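4. Shared Play Items and Sand Loss in Public Sandboxes
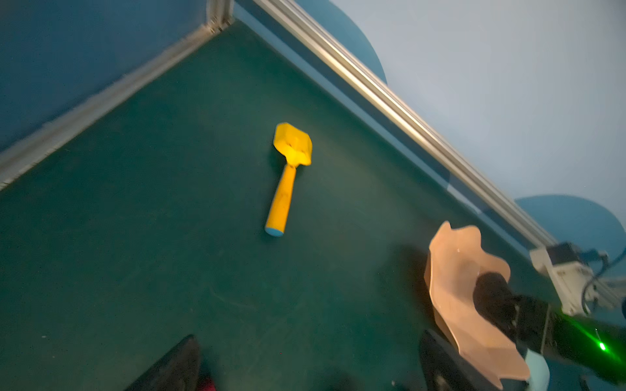 Figure 1. Toy shovel, yellow with a light blue cap at the end of the handle.

Parks and Play Research Group, Kovasville
Posted Wednesday, March 25, 2020

4.1 Setting

Sand leaves a public sandbox in several ways. Wind takes the finest grains, shoes and clothing carry off a larger share, and some is thrown over the edge during play. Earlier sections dealt with wind and drainage. This section looks at what happens when a park leaves toys out for anyone to use.

We compared 2 sandboxes in Kovasville, one at Drandard Park and one at the Cervantes Street playground. Both were filled in September with washed sand from the same supplier, Grisadier, and each received 3000 kg. The Drandard box had a bin of shared toys: shovels, pails and sifters. At Cervantes Street families brought their own or played without.

4.2 Measurements

Sand depth was read at fixed stakes early in the morning, before the playgrounds filled up. Loose sand on the paved border was swept into trays, dried and weighed. We made 54 visits to each site. Readings taken the day after heavy rain were left out – wet sand settles, and the stakes then read low.

4.3 Results

More sand ended up on the border at Drandard Park. Most of it lay on the side nearest the toy bin, where children tended to dig close to the edge. Depth in the middle of the box changed little at either site. At Cervantes Street the loss was spread more evenly, with a slight dip by the gate.

Sweeping the border sand back into the box made up for much of the difference. The crew at Drandard Park did this on weekdays only, and the trays were fullest after weekends. We did not separate sand thrown with a toy from sand kicked out by foot, so the two are reported together in Table 2.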